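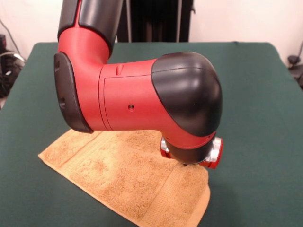 ## Novembre, 22 h 40

Rentré de la soirée de soutien au refuge Willska. Mal aux pieds, pas faim. La salle était pleine dès l'apéritif et il a fallu serrer les chaises du fond pour caser la table de Vorkwood, arrivée en retard.

La vente aux enchères a commencé mollement. Le week-end au chalet Waltari est resté longtemps sans preneur, puis deux tables se sont disputé le lot et il est parti à 2 000 euros. Les 4 paniers garnis offerts par Bisht ont bien marché aussi. La tombola a rapporté 2 517 euros – j'ai refait l'addition deux fois.

104 repas servis. Le traiteur en avait facturé davantage, à revoir avec lui demain matin au téléphone.

Le micro a grésillé pendant tout le discours. J'avais dit de prendre l'autre.

L'argent ira aux chambres du premier étage, côté cour. Les fenêtres d'abord, les lits ensuite.

Il me reste les remerciements à écrire et les nappes à rendre avant midi. J'ai laissé mon écharpe au vestiaire.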